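Nyberg Workshop Safety Handbook
Part C: Enclosed benches and booths

Checklist C2: Monthly inspection of a booth, with comments

Area: Zerniment room, ground floor
Month: July
Inspected by: Marcelino Pastor
Start time: 8.15 am

Mark each item OK, ACTION or N/A. Use the comment line for anything the next inspector should know. Items marked ACTION are copied to the room log before the sheet is filed.

1. Before starting

1.1 Previous sheet read and open actions checked. OK
Comment: One action was carried over from June, the missing label on the isolator. The label is now in place.

1.2 Bench users told that the inspection is taking place. OK

1.3 Power to the booth switched off at the isolator before any hand goes inside. OK
Comment: Do this even if you only mean to look at the mat. Photographs may be taken first from outside the booth.

2. Access and floor outside

2.1 Walkway in front of the booth at least 600 mm wide along its full length. OK
Comment: A Plerketti delivery carton had been left by the door. Moved to the store.

2.2 No leads crossing the walkway. OK

2.3 Nearest extinguisher in date and not hidden behind anything. OK
Comment: Unit 33 on the wall plan. Tag signed.

3. Frame and wall panels

3.1 Posts and crossbar firm when pushed by hand. OK
Comment: Slight play in the right post at first. Fixing tightened and checked again.

3.2 Wall panels seated, with no split or lifted edges. OK
Comment: The ridges collect dust. Wipe along them with a damp cloth, working downwards.

3.3 Nothing taped or hung on the panels themselves. OK

4. Storage baskets

The baskets are for light items only. They hang from the frame, and anything that falls out of them lands on the working area. Tools, spare fixings and drinks are not to be kept in them at any time.

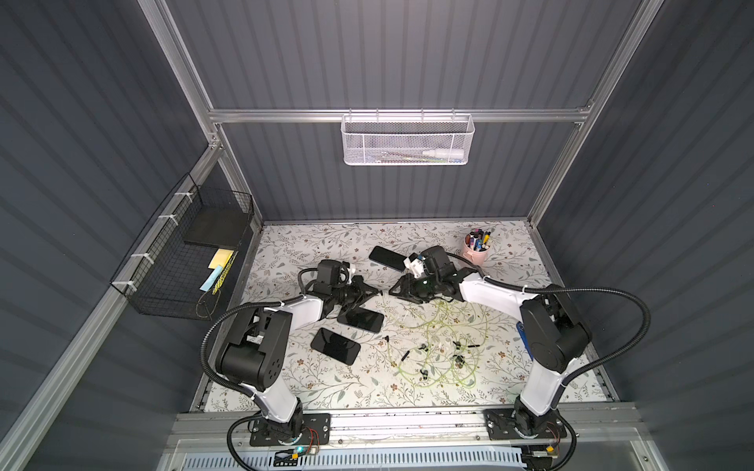
Page C-258

4.1 White mesh basket on the back crossbar: fastened, level, not overfilled. OK
Comment: Contents are a squeeze bottle or tube and a few pens. All of these may stay.

4.2 Bottles in baskets labelled and capped. ACTION
Comment: The bottle or tube has a pointed nozzle and is lying on its side. Stand it upright or take it out. I could not find a contents label when I picked it up. Ask the bench users what is in it, and write the name on it in marker.

4.3 Black wire basket on the left wall: all ties sound. OK
Comment: Four white zip ties along the upper rail. Each one pulled by hand, no slipping. Replace all four together when one goes.

4.4 Flat items in the black basket cannot tip out. ACTION
Comment: The flat black board or tray is propped at an angle. Lay it flat or move it to the shelf. The sticky notes are fine where they are.

4.5 No loose ends hanging from the baskets. ACTION
Comment: A thin cord hangs from the bottom of the black basket, and a length of yellow and black striped strip hangs near the front of it. Tie the cord up. If the strip is in use as marking it should be stuck down properly, otherwise put it away.

5. Working surface

5.1 Mat flat, with no curled corners or tears. OK
Comment: This is the white mat with the leaf and flower pattern. I have no objection to the pattern, but small brown or green parts will be harder to find on it. Look twice when clearing up.

5.2 Mat clean. OK
Comment: Wiped with Clevura and left to dry. Do not spray directly on to the mat. Put the cleaner on the cloth.

5.3 Surface cleared at the end of each session. OK

6. Moving equipment

6.1 Base plates tight on the front rail, left and right. OK
Comment: Bolts checked with the short key.

6.2 Cable conduit free of kinks and rubbing. OK
Comment: The loop on the left side is wide. Keep both baskets clear of it.

6.3 Stop button tested. OK
Comment: Tested twice with the power back on and hands outside the booth.

7. Lighting and housekeeping

7.1 Room lights all working. OK

7.2 Waste bin emptied and bench cloths changed. OK

7.3 First aid box complete. ACTION
Comment: Small plasters are running low. Order with the next stationery request.

Summary of actions

4.2 Label the bottle and store it upright. Bench users.
4.4 Lay the black board or tray flat or move it. Bench users.
4.5 Tie up the cord and sort out the striped strip. Bench users.
7.3 Order plasters. M. Pastor.

The booth may stay in use while these are dealt with. Items 4.2 and 4.5 should be done before the next session. The rest can wait until the August inspection.

Signed: Marcelino Pastor
Copy to: room log, Zerniment room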